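Wolteck Brirkmont Analog Synthesizer Module

Posted Aug 10, 2018
Category: Desktop synths / Eurorack compatible
Availability: in stock, next batch in September

If you've been following the German techno and melodic house stuff coming out lately, you already know the sound we're all chasing: fat, slow-moving bass with a bit of grit on top, and a lead that sits somewhere between a voice and a broken organ. The Brirkmont does both, and it does them from one small box. We've had it in the studio long enough to wear the print off the cutoff knob, and we still find patches in it that make us stop and hit record.

It's a two-oscillator mono synth with a sub, a proper ladder filter and a second, gentler filter after it that you can switch out. The second filter is the one people fall in love with. Push a plain saw through it with the resonance just under whistling and you get this warm, rounded tone that fits under a vocal without any EQ at all.

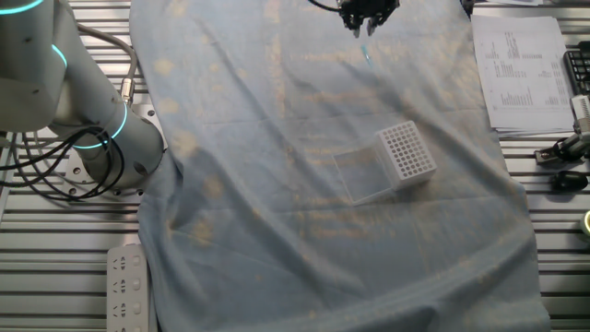

Round metal base, cyan light rings and a bundle of black cables.

The sequencer is simple on purpose. You play the notes in, set the length, and off it goes. You can change the length while it runs (do this live, it's great fun!) and every step has its own slide and accent. It remembers 300 patterns, stored together with the patch if you want them to be. There are 10 factory banks and we'd say skip the first one, it's all laser noises.

What's in it

Oscillators: two analog, saw / triangle / pulse, plus square sub one or two octaves down
Filters: ladder low-pass, then switchable 12 dB low-pass
Envelopes: two, both loopable
LFO: one, syncs to clock, goes well up into audio rates
Ins and outs: MIDI in and thru, USB, clock in and out, gate, pitch, filter CV, audio in, main out, headphones
Power: 12 V supply included

The audio input deserves more love than it gets. Run a drum machine into it, turn up the drive and let the envelope follow the kick. One of our favorite tracks from the Martens sessions is nothing more than that trick and a long reverb.

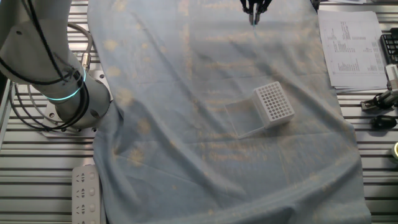 A few things to know before you order. The headphone output is loud, so start low. Tuning settles after ten minutes or so from cold, and there's an auto-tune button on the back for when it drifts on a hot stage. The USB port carries MIDI only, no audio. And the knobs are tall and close together — lovely to grab, a little fiddly if you have big hands.

It pairs really well with the Brerkesent delay. Put the delay in dark mode, set it at 700 ms and play long single notes. That's an evening gone.

The first run was 2000 units and the current one is the same board with firmware 1.2, so older owners can update over USB and miss out on nothing.

In the box: synth, power supply, two patch cables, rubber feet, printed manual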